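Premik Bedroom Pack for Flultow
Household chore simulation, add-on

Can a home robot clear a bed yet? Some can, some of the time. The Bedroom Pack lets you test yours before it goes near a real mattress.

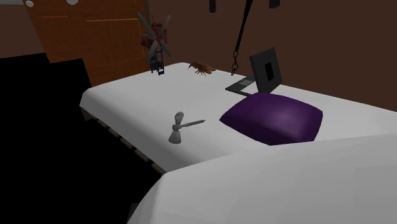
The task is simple to state. Things have been left on a bed and the robot has to take them off, put each one where it belongs and leave the sheet alone. Soft items such as pillows are still the hard part, mostly when they lie against something rigid like a laptop. Thin and spindly objects come next.

The pack has 40 room layouts and 100 loose objects. Layouts can be shuffled, and lighting is set per room. Making the bed is not included. We don't think any arm we have tested is ready for it.

Needs Flultow base license. Single seat: $390. Trial: 28 days.

Comments

Despina Nistor
Does the trial include all the layouts?

Veikko Kiiskinen
Yes, all of them. Export is off until you buy.

Darius Moldovan
Our arm does fine on hard objects and drops the pillow every other run. Same in the lab.

Related items
Premik Kitchen Pack
Premik Laundry Pack
Buzatu Workbench Set
Tramon gripper models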